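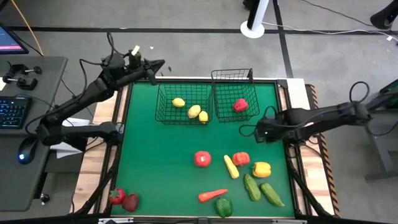

사진 제공 = 플롤톤(Plolton)

젠도라 철망 바구니 2종, 재입고 안내
2026년 5월 16일 | 글 레모 페라로(Remo Ferraro)

인쇄하기 | 이메일로 보내기

기다리신 분들 많으셨죠. 젠도라(Zendora) 철망 바구니 다시 들어왔습니다. 3월에 품절되고 나서 문의 전화 계속 받았는데 이제야 올려요. 급하게 쓰는 거라 빠진 내용 있으면 나중에 추가하겠습니다.

구성은 두 가지. 낮은형, 높은형. 색상은 블랙 하나뿐. 화이트는 단종이고 재생산 계획 없다고 본사에서 답 받았어요.

재질은 철선에 분체 도장. 스테인리스 아닙니다. 이거 헷갈려서 반품하시는 분이 꼭 계셔서 먼저 적어둡니다. 용접 부위는 지난 생산분보다 마감이 낫고요. 손 넣었을 때 긁히는 느낌이 거의 없어졌어요. 바닥 네 귀퉁이에 고무발이 붙어 나오는데 떨어지면 따로 구매 가능. 5개 한 봉지로 팝니다(하나는 여분).

용도는 과일, 채소 상온 보관. 감자 양파 마늘 레몬 고추 뭐든. 통풍이 되니까 비닐봉지째 두는 것보다 훨씬 오래갑니다. 단, 감자랑 양파는 같은 바구니에 두지 마세요. 싹 빨리 나요. 사과도 감자 옆은 괜찮은데 바나나 옆은 피하시고. 잎채소는 그냥 냉장고로.

바닥 얘기도 잠깐. 콘크리트나 타일 바닥에 직접 내려놓고 쓰시는 매장이 있는데 고무발 없이 끌면 도장이 벗겨집니다. 벗겨진 데는 녹이 와요. 보증 안 됩니다. 선반이나 작업대 위에 두고 쓰시는 걸 권해드려요.

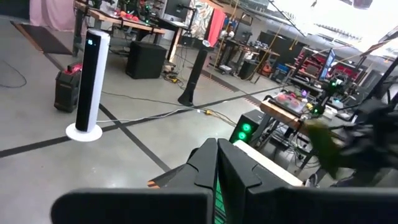 연회색 콘크리트 바닥과 검정 테이프 선

세척은 미지근한 물에 중성세제, 부드러운 솔. 철수세미 금지. 식기세척기도 금지입니다. 설명서 구버전에 가능하다고 돼있는데 오타에요. 새 설명서는 수정돼서 나갑니다. 씻은 다음엔 엎어서 완전히 말려주세요. 물기 있는 채로 겹쳐두면 맞닿은 부분에 자국 남습니다.

겹쳐 쌓기는 같은 형끼리만. 낮은형 위에 높은형 올리시면 안 맞아요, 흔들립니다. 손잡이 없음. 뚜껑 없음. 별매 뚜껑 문의 많은데 나온 적이 없는 제품이라 저희도 드릴 게 없습니다.

이번에 사디샴(Sadisham) 면 깔개도 같이 들어왔어요. 바구니 바닥에 깔면 복숭아나 자두처럼 무른 과일에 철망 자국이 덜 납니다. 첫 세탁 때 살짝 줄어드는 거 감안해서 조금 크게 재단돼 있구요. 삶지 마시고 찬물 세탁. 색은 베이지, 회색.

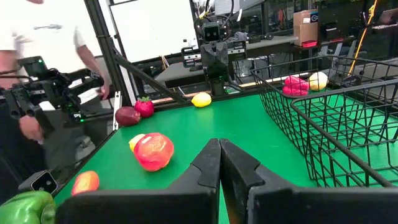
분류: 주방·수납 > 과일 보관

무른 과일은 한 층으로만 담으세요. 두 층 쌓으면 밑에 것부터 갑니다. 덜 익은 건 상온에서 익히고 익은 다음에 냉장. 꼭지 쪽이 말랑해지면 그날 드시는 게 제일 맛있어요. 레몬은 며칠 안에 쓸 거 아니면 처음부터 냉장고.

주문 관련

- 이번 입고 수량은 낮은형 800개, 높은형 300개. 높은형이 먼저 빠질 것 같습니다.
- 1인당 5개까지. 매장용으로 더 필요하시면 전화 주세요.
- 결제 순서대로 출고. 토요일 주문은 월요일에 나갑니다.
- 박스 겉면 찌그러짐은 교환 사유가 안 됩니다. 제품이 휘었거나 용접이 떨어진 건 바로 바꿔드려요. 사진 한 장 보내주시면 됩니다.
- 선물 포장은 당분간 쉽니다. 포장지가 안 들어왔어요.

도매가는 따로 문의. 작년 단가표 갖고 계신 분들은 폐기해주세요, 운송비가 바뀌어서 안 맞습니다. 탕(Tang) 선반 쓰시는 분들, 낮은형은 중간 칸에 들어가고 높은형은 맨 위칸만 됩니다. 구형 선반은 폭이 좁아서 둘다 안 들어가니 먼저 재보시고 주문하세요. 사이즈 착오 반품은 왕복 배송비 받습니다.

후기 남겨주시면 고무발 한 봉지 같이 보내드려요. 다음 주문 때 메모란에 "후기"라고만 적어주세요.

관련 상품 및 최근 글
- 젠도라 고무발 교체용
- 사디샴 면 깔개 (베이지 / 회색)
- 탕 조립 선반 구형·신형 규격 비교
- 양파 걸이망 입고 지연 안내
- 감자 싹 덜 나게 보관하기
- 플롤톤 도매 거래 신청 방법

인쇄하기 | 이메일로 보내기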